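Filed under: Home & Kitchen, Small Spaces

Quick one today. Kids at 4, so typing fast. November pantry clear-out, finally started.

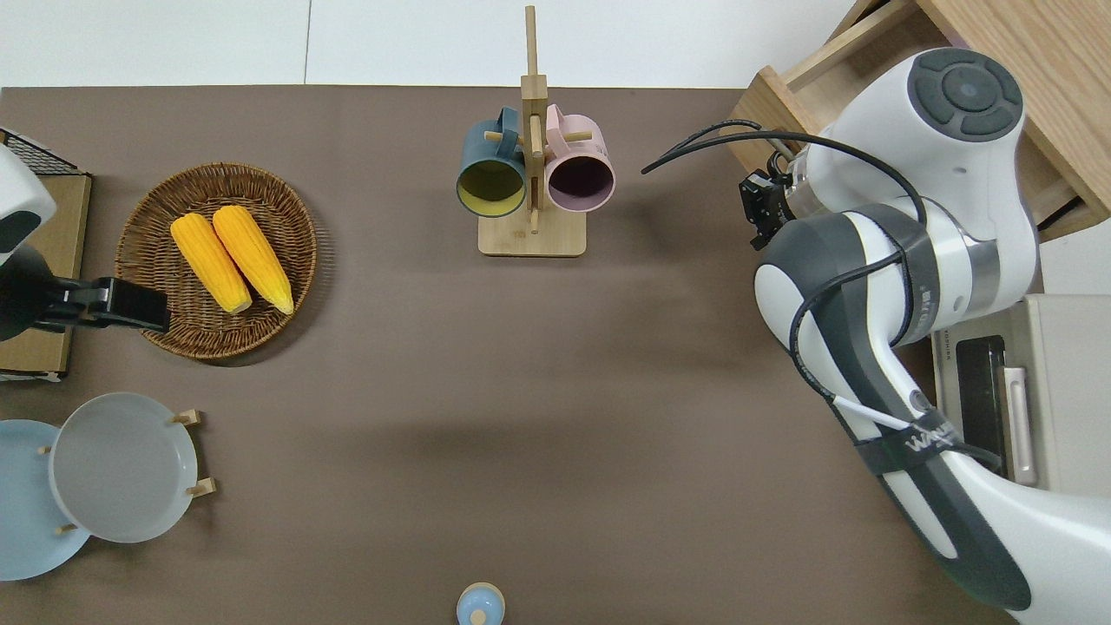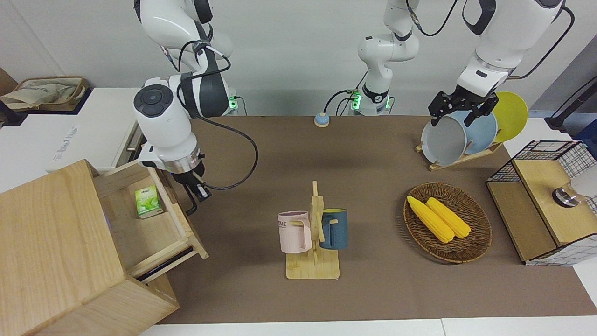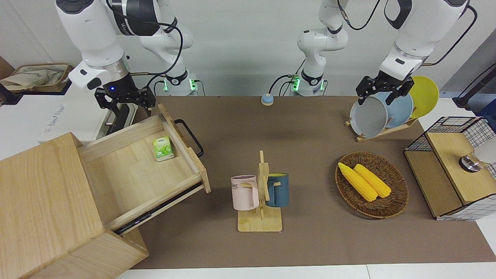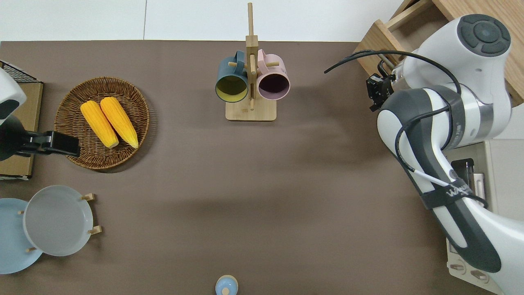
Tea was my worst shelf. Bags everywhere, half of them stale, one Plutetti tin I paid way too much for. Tossed most of it. What stays now stands up in a drawer, like the green and white tea box in the second photo – I can see teh label and stop buying doubles. Spices next. Maybe.

2 comments

Fouzia Abbasi
Mine live over the stove. Bad idea, I know

Anjani Sinaga
Do the spices!! I found 2 open cumins and a third behind the rice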